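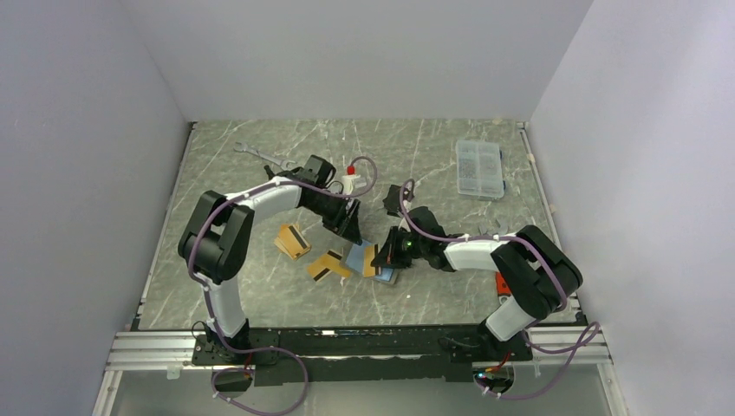
Kelard Loyalty Cards: Questions and Answers for Shops

Last revised 3/29/18

Ordering

What is the smallest order you accept?
The minimum is 400 cards per design. Orders above the minimum are made up in further packs of 400. Mixed designs within a pack are not available.

How long does an order take?
Allow 5 working days from the date you approve the proof. Orders placed in February should be approved early in the month, as the Paltness print room closes for stocktaking at the end of it.

Can I change the artwork after approving the proof?
No. Approval releases the job to print. A change after that point is treated as a new order and charged in full.

Artwork

Which file types can I send?
PDF is preferred. TIFF is accepted at 300 dpi or higher at final size. Text should be converted to outlines before the file is saved. Word processor files are returned unprinted.

How much bleed is needed?
4 mm on every side. Keep names, numbers and barcodes at least the same distance inside the trimmed edge.

Do you match colours?
Printing is from four process colours. Spot colours are converted and may shift, most noticeably in orange and bright green. If the shade matters, ask for a printed proof on the final stock. A proof on screen is not a colour reference.

Card stock

What is the difference between Ovcombe and Dhillon stock?
Ovcombe is an uncoated board. It takes ink stamps and ballpoint pen and is the usual choice for stamp cards. Dhillon is coated on both sides, resists handling better and is suited to cards with a barcode. Ink stamps will smear on Dhillon stock.

Can one side be coated and the other left plain?
Yes, on Ovcombe stock only. State which side is to be coated on the order form. The coating adds one working day.

Are the cards recyclable?
Ovcombe board can go in with ordinary paper waste. Dhillon stock should be checked with your local council, as collection rules differ.

Numbering and barcodes

Can each card carry its own number?
Yes. Send the numbers as a CSV file with one number to a line and no header row. Leading zeros are often removed by spreadsheet programs, so open the file in a plain text editor before sending it.

What happens if a number appears twice?
The file is checked for repeats on receipt. If any are found the order is put on hold and the list is sent back to you for correction.

Returns

What if the cards arrive damaged?
Keep the outer box and write to us within 5 working days of delivery, giving the order number and the pack label. Damaged packs are reprinted from the same files.

Who handles complaints?
Write to Ankit Vashisht, Customer Accounts, at the Paltness office. Please quote the order number in all letters.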